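We use cookies to remember your settings and count visits. By carrying on you accept this. Manage choices

Trade & Packing News
January | By the packaging desk

Brerkunell says its bins will end the packing bench muddle. We'd like to see the sums

Brerkunell, the storage firm, has started selling a dark grey plastic bin that it says will change the way small warehouses pack single items. The pitch is simple enough. One order goes in one bin, the bin goes to the packing bench, and whoever is at the bench takes out what is in it and boxes it up. The company calls this "single-order calm" in its sales leaflet, and claims that firms which switch will cut packing mistakes and get more parcels out of the door by the end of the day.

It may be right. The trouble is that the leaflet doesn't say how many mistakes there were to begin with, or who was making them.

The bin has a long shape, rounded corners and a thick rim. Brerkunell makes a good deal of the corners. Small cartons, it says, get wedged in the square corners of ordinary crates and are then missed, and a curved wall nudges them back to the middle where they can be seen. Anyone who has worked a late shift at a packing bench will know that things do get left in crates. They will also know that a small carton can be missed in a container of any shape if the person emptying it is tired and the lights are poor.

The first customer to go public is Pudeo, a mail-order business that sends out household and chemist's goods. It has taken 300 of the bins for its site and began using them on a Saturday, which it describes as its quiet day. Pudeo told us that the change has "gone in smoothly" and that staff like the bins because they are easy to wipe down. Asked whether fewer parcels were coming back with the wrong thing inside, the company said it was too early to give a figure. Asked when it would not be too early, it said it would let us know.

There is a cost to all this which the leaflet passes over quickly. A bin that holds one order is, for much of the day, a bin that is mainly air. A narrow carton of the sort a chemist keeps behind the counter takes up a strip of the floor and leaves the rest bare. Under the old way of working, Pudeo's pickers could put up to 20 small orders in a divided crate and carry the lot across in one go. Now each order travels by itself. Somebody has to move those bins out, and somebody has to move them back again when they are empty. Brerkunell's answer is that its bins stack, and that walking time is "offset by confidence at the bench". We asked what confidence at the bench was worth in minutes. The firm said it varied from site to site.

Then there's the colour. Dark grey hides scuffs, and that will please whoever signs for the order, but the inside of these bins is very dark indeed once the lights are down. A bright yellow box shows up well against it. A black pouch or a navy carton would be another matter, and plenty of what a mail-order firm sends out comes in black or navy. Brerkunell says a pale version is being looked at. It wouldn't give a date or a price, and it wouldn't say whether customers who have already bought the dark ones could swap them.

Rival maker Ronia, which sells square crates and so has its own reasons for grumbling, says the rounded corners waste room on the shelf. It points out that shelving is square, lorries are square and most cartons are square, and that every curve is space paid for and not used. That is a fair point, although Ronia's own catalogue offers a rounded tray for bakery goods at a higher price than the square one, so it can't object to curves all that strongly.

The price is where buyers may want to sit down with a pencil. Brerkunell sells the bins in lots of 100 and won't split a lot. A small shop with 2 packing benches and a back room has little hope of using that many, and no chance of storing them. The company says smaller firms are welcome to club together. It didn't offer to organise this. Delivery is extra, lids are extra, and the label holders shown in the leaflet turn out, on page two, to be extra as well.

Batista, a contract packer that was offered the bins on trial, has decided to wait. Its view is that most wrong parcels come from wrong labels, and that a tidy container does nothing about a label printed for the order before. The firm has spent its money this winter on moving its printers nearer to the benches and putting in better lamps, and says it will look at the bins again when somebody else has used them through a busy season. That seems sensible to us. It is also a lot cheaper.

None of this makes the Brerkunell bin a bad bin. We had a few of them on a table and they are perfectly decent. The rim is comfortable to hold, the bin sits flat, and a box laid in it can be found without rummaging. If the old crates at your place are cracked and need replacing anyway, there are worse things to buy. What we can't find is the evidence for the larger claim, that changing the container changes the number of mistakes. Brerkunell has run no comparison that it is willing to show. Pudeo changed its bins and its picking lists in the same week, so whatever happens to its returns will be hard to pin on either one.

We have asked both companies for the returns figures from before and after the change. Brerkunell referred us to Pudeo. Pudeo referred us to a page on its website about customer care, which mentions bins once and returns not at all.

The company's sales team will be taking the bins round trade counters over the coming weeks, and visitors will be invited to time themselves picking an item from the new bin and from an old crate. Readers who go along might ask to choose the item themselves, and to have the lights turned down a little first. They might also ask to fill in the order label, fetch the bin from the far end of the hall and take it back afterwards, all of it on the clock.

Orders are open now. The pale version, the lids and the answer about swaps are all to follow.
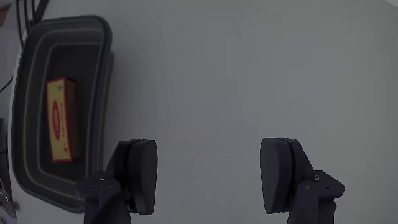 One yellow and red carton in a dark grey plastic bin, with plenty of floor to spare.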